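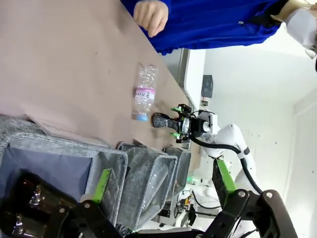
Water bottle on the table

From: Teresa Rutkowska
To: Kanuscombe Allotments list
Subject: Re: [kanuscombe] Bottle cloches and the March seedlings

Hi all,

Replying to Faustine's message from Wednesday, quoted in part below.

> I lost most of my lettuce to the cold last year and don't want to
> buy proper covers for the whole bed. Has anyone used cut-down water
> bottles as cloches? Do they blow away? And does the ridged kind
> work, or do I need the smooth ones? I also have a packet of Urkon
> peas and no idea if it's too early for them.
>
> Faustine Gaillard, plot 14

Yes, I use them every spring. The ridged kind is fine. It lets in a little less light than smooth plastic but I have never seen a difference in the plants. Dents don't matter either as long as the plastic hasn't split. Peel the label off first, because it shades one side and the seedling will lean.

Cut the bottom off with kitchen scissors. A bread knife is easier to start with but it leaves a ragged edge. Keep the cap. I leave it on at night and take it off in the morning if the sun is out. If you forget to take it off on a bright day the inside gets very hot and the leaves scorch. I lost a row of chard that way two years ago and it only took one afternoon.

They do blow away if you just set them on top of the soil. Push them in a good 3 inches and firm the soil around the outside. On the top plots, where the wind comes straight up from the road, I also run a thin cane down through the neck with the cap off. That means no cap at night, so up there I throw some fleece over the whole row if frost is forecast.

Slugs are the other thing. Check inside before you put the bottle down. If a slug is already in there with the plant it has a warm dry house and a free dinner, and you won't find it until the lettuce is gone. I go round in the evening with a flashlight for the first week.

On the peas, I would wait. The soil on our side is still cold and wet, and the Urkon ones rotted on me when I put them in early. Shiela Malabanan starts hers indoors in lengths of old gutter and slides them out into a trench when they are a few inches tall. She has spare gutter if you want to try it. Ask her soon, as I think Séverine Barbier has asked for some too.

If you would still rather buy covers, the garden store in Leltolitz has the small plastic tunnels back in stock. They were selling them singly last time I looked. I bought one and the hoops are thin, but it has lasted two winters with some tape on it.

Two other things while I am writing. The water on the lower plots is still off at the tap by the gate. The one next to the compost bays works, but turn it all the way off after you use it - it was dripping again this morning and the path is mud. Also, whoever borrowed the long-handled edger from the shed, please put it back by the weekend. I need it for the strip along the Jacquet side before the grass gets away from us.

I have a bag of cut bottles under my bench, more than I can use. Faustine, help yourself. They only need a rinse.

Teresa
plot 3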